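法律行业求职与招聘入门 课程讲义（第四讲）
简历筛选、猎头合作与临时岗位

最后更新：6/18/24

搜索本站 请输入关键词 搜索

一、本讲的范围

前面三讲我们谈了律师事务所的内部结构，以及企业法务部门怎样提出用人需求。本讲要谈的是中间的一段：一份简历从寄出到被看见，经过哪些人的手。请同学们先读完第二节，再做课堂练习。练习用的材料是 Navarro 招聘事务所的岗位说明，已经发在课程页面上。

讲义里的用词尽量和教材一致。“猎头”指受用人单位委托、按结果收费的招聘顾问；“临时岗位”指有固定期限的合同，期限多数在一年以内。

二、简历是怎样被筛选的

我们用 Estevcombe 律师事务所一次招聘的数据来说明。这家事务所在一个招聘季里收到 1682 份申请，其中 856 份在第一轮就被放下。第一轮只看三项：执业资格的状态、最近一份工作的起止时间、求职信里写的岗位名称对不对。第三项听起来很小，但是被放下的申请里，有不少是把别家事务所的名字留在了信里。

剩下的申请由两位合伙人分别阅读，各自打分，再对照。分数相差较大的，要当面讨论。最后进入面试的有 4 人。

请注意一个容易误会的地方。第一轮的标准是“有没有”，第二轮的标准才是“好不好”。很多申请人把全部力气用在第二轮的内容上，例如仔细描写自己参与的交易，却没有写清楚执业证在哪一年取得。读简历的人不会替你推算这个年份。
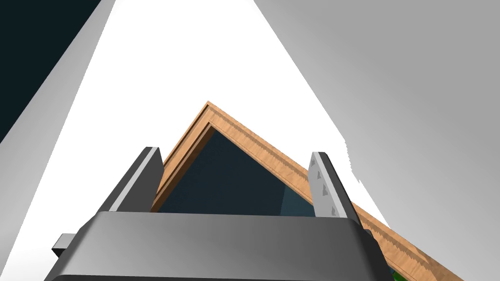
图 4-1　夹爪外壳与两根手指（渲染图）

三、和招聘顾问打交道

招聘顾问的费用由用人单位支付，求职者一般不付费。由此可以得出两点。第一，顾问的委托人是用人单位，他对你友好，也愿意帮你修改简历，但他首先要对委托人负责。第二，如果有人要求你先交“推荐费”，请先停下来，问清楚这笔钱是什么名目，并且保留书面记录。

与顾问第一次通话之前，建议准备好下面的内容：

- 目前的薪酬，分开写固定部分和奖金部分
- 通知期有多长，合同里有没有竞业限制
- 已经自己投过哪些单位（这一条最重要）
- 不愿意去的单位或者地区

关于已经投过的单位，要多说几句。同一份简历如果由你自己投了一次，又由顾问投了一次，用人单位就要判断这笔费用该不该付。有的单位怕麻烦，干脆两份都不考虑。Femby 公司法务部的做法是以收到的时间为准，先到的算数；Rundum 的做法是写邮件问候选人本人。不同的单位做法不同，所以最好不要让这种情况发生。

另外，请要求顾问在每次发送简历之前得到你的书面同意。一封短邮件就够了，写明单位名称和岗位名称。

四、临时岗位的利与弊

临时岗位常见的来源有：产假替补、大型项目的文件审阅、法务部门改组期间的空缺。它的面试过程比较短，到岗也快，适合刚搬到新城市的人，或者想从事务所转到企业的人。

不利的方面也应该讲清楚。培训机会少，续签没有保证，而且在简历上连续出现几个短合同的时候，后面的雇主会问为什么。对这个问题，最简单的办法是在每段经历后面加括号，写上“固定期限合同，期满”。

Navarro 在岗位说明里把临时岗位的费率按天计算，转为长期岗位时要另外付一笔转换费。请在练习中找到这一条，说明这笔费用由谁承担，在什么时间点产生。

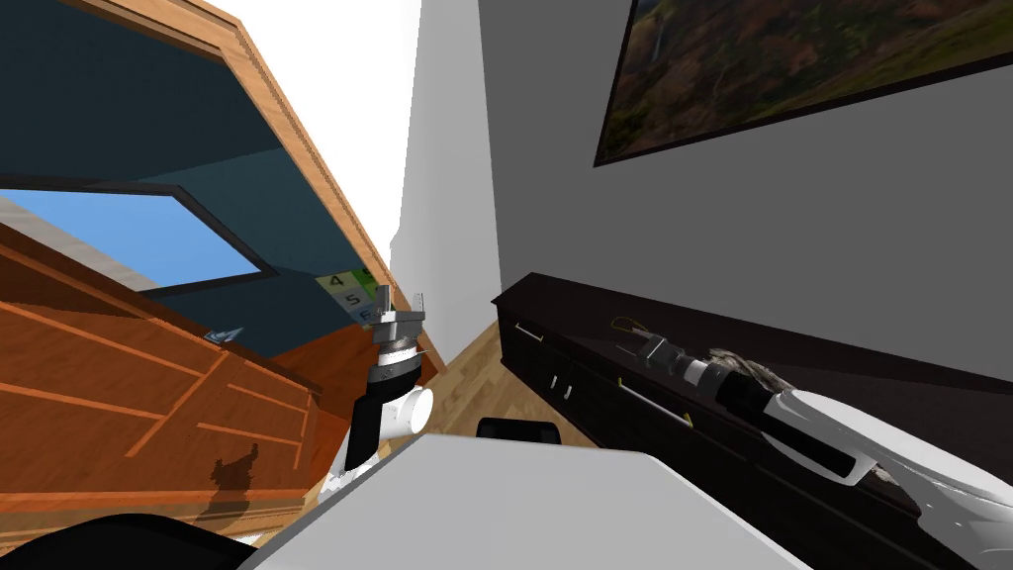 图 4-2　木纹柜子，柜内背板为深青色（渲染图）

五、课堂练习

1. 阅读岗位说明，标出其中属于“有没有”的要求，和属于“好不好”的要求。有些要求两边都可以放，请写出你的理由。

2. 为自己写一段求职信的开头，不超过五句话。第一句必须出现岗位名称。

3. 两人一组，一人扮演顾问，一人扮演候选人，谈薪酬期望。谈完之后交换角色。扮演顾问的同学要记下候选人第一次说出具体数字是在什么时候。

六、作业

写一份一页的简历，对象是企业法务部的初级岗位，用中文或者英文都可以。文件名请用学号，不要写姓名，批改时我们采用匿名方式。作业编号为 757，提交时请填在页眉右侧。

迟交的作业可以收，但是不附评语。十月份的补充讲座会再谈跨境执业资格的问题，到时候请把这份简历带来，我们会在它的基础上继续修改。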